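Relatório de progresso à Fundação Kirkegaard
Projeto Gremska: recuperação da horta comunitária e da rede de rega
24 de dezembro de 2025

Este relatório cobre o trabalho feito desde agosto. O anterior terminava com a limpeza das valas a norte, que ficou concluída dentro do prazo.

Rede de rega

A conduta principal foi substituída entre o poço e o tanque velho, numa extensão de 200 metros. O troço seguinte, até aos talhões de baixo, está aberto mas ainda sem tubo. O fornecedor, a Winulent, entregou uniões de diâmetro errado e a troca atrasou a obra. As peças certas já estão em armazém. Falta também rever a válvula do tanque, que fecha mal quando o nível baixa.

O consumo de água não pôde ser comparado com o do ano passado porque o contador foi instalado a meio do período. A comparação passará para o próximo relatório.

Talhões

Estão atribuídos todos os talhões do lado nascente. Em Pestgate, a parcela que acrescentámos em agosto, o solo revelou-se mais compacto do que a análise indicava. Foi lavrado duas vezes e semeado com tremocilha, que será enterrada na primavera. Só depois abriremos inscrições. A lista de espera tem 12 famílias.

As couves e os alhos foram plantados na época habitual. Perdeu-se parte das favas com a chuva forte, sobretudo nos canteiros junto ao muro, onde a drenagem continua insuficiente.

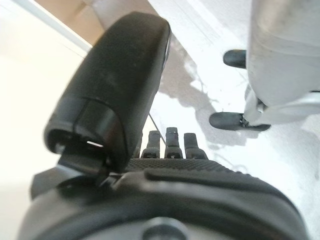
Signe Sveinbjörnsson pediu que ficasse registada uma discordância quanto à drenagem: na sua opinião, a vala junto ao muro devia ser aprofundada antes de se avançar com o tubo para os talhões de baixo, sob pena de se abrir o mesmo terreno duas vezes. A coordenação aceitou o argumento e inverteu a ordem das duas tarefas. A alteração não tem custos adicionais, mas empurra o fim da rega para depois do inverno.

Formação

Realizaram-se 9 sessões, com até 12 participantes cada uma. As mais procuradas foram as de compostagem e de poda. A sessão sobre conservação de sementes foi adiada por doença do formador e ainda não tem data.

Contas

Foram gastos 2160 euros em tubagem e acessórios, conforme as faturas em anexo. A despesa com sementes ficou abaixo do previsto. Pedimos autorização para transferir o saldo dessa rubrica para a drenagem, onde o orçamento inicial não contava com o aluguer da mini-escavadora.

Próximos passos

Aprofundar a vala junto ao muro. Assentar o tubo que falta e ensaiar a rede com o tanque cheio. Reparar a válvula. Enterrar a tremocilha em Pestgate e marcar os novos talhões com estacas. Agradecemos resposta ao pedido de transferência antes da reserva da máquina.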